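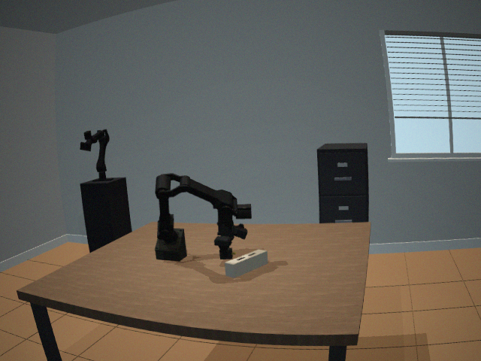
Kerubo Waweru writes that the evening diary took her less time than she had expected, and that the hardest part was remembering to fill it in before bed and not the next morning. She completed both rounds of the Funano pilot and has agreed to have her comments included in this call.

Print this page
E-mail this page

Call for participants: household water use diary study

The Tedadar study is recruiting households to keep a record of indoor and outdoor water use over two recording periods. The results will be used to check how well quarterly meter readings predict use within the home, by activity and by time of day.

Background

Water meters in the Perron supply area are read four times a year. A quarterly reading gives total volume only. It does not separate showers from laundry, or garden watering from a leaking cistern. The supply area has 3,949 metered residential connections, and demand estimates for all of them currently rest on a end-use table that was drawn up before most dual-flush toilets and front-loading washing machines were installed.

The Funano pilot tested the diary form and the clip-on logger. The form has since been shortened. The column for water temperature has been removed, and dishwashing by hand is now recorded per sink, not per item.

Who can take part

We are seeking 200 households. To be eligible, a household must:

- have its own water meter, not shared with another dwelling
- be occupied for at least five nights of each week in both recording periods
- have one adult who will act as the diary keeper throughout
- allow a logger to be fitted to the outside of the meter

Renters are eligible with written permission from the landlord or managing agent. A permission form is supplied in the information pack. Households with a rainwater tank may take part if the tank is plumbed for outdoor use only. Households with a tank connected to the toilet or laundry are outside the scope of this round, as are those with a swimming pool or spa.

Households where a member receives dialysis at home should contact the study office before applying, so that the form can be adjusted.

What is involved

Each household completes 2 recording periods, each of 14 days. The first begins in September. The second will be set for the warmer months and participants will be given four weeks' notice of the dates.

During each period the diary keeper records every shower, bath, laundry load, dishwasher cycle and use of an outdoor tap. Toilet flushes and short tap use are not recorded in the diary and will be estimated from the logger data. Entries may be made on paper or through the web form. Please use one or the other for the whole of a period.

The logger is a Dravier unit that clips to the meter body. It does not interrupt supply and requires no plumbing work. A technician will fit it before the first period and remove it after the second. Nobody needs to be home if the meter can be reached from the street.

At the end of each period there is a telephone interview on appliances and garden area. Have the model numbers of your washing machine and dishwasher at hand for the first interview.

Payment

Households that complete both periods receive $900, paid by bank transfer in two equal parts, one after each interview. A household that withdraws during the first period is not paid for that period. Missed diary days do not affect payment provided that no more than three are missed in a period and they are marked as missed. Please do not fill in missed days from memory.

Privacy

Diary entries and logger data are stored under a household number. Names and addresses are kept in a separate file and destroyed once the final payment has been made. Individual results are not passed to the water supplier and have no effect on billing. Each household may request a copy of its own data in spreadsheet form.

How to apply

Complete the expression of interest form and return it to the study office by Thu 25 July. Include your meter number, which is stamped on the lid or the face of the meter, and the number of people who usually live at the address. Applications without a meter number cannot be processed.

If more eligible households apply than are needed, places will be allocated by random draw within dwelling type and household size. All applicants will be told the outcome in writing. Households not selected may ask to be placed on the reserve list.

Print this page
E-mail this page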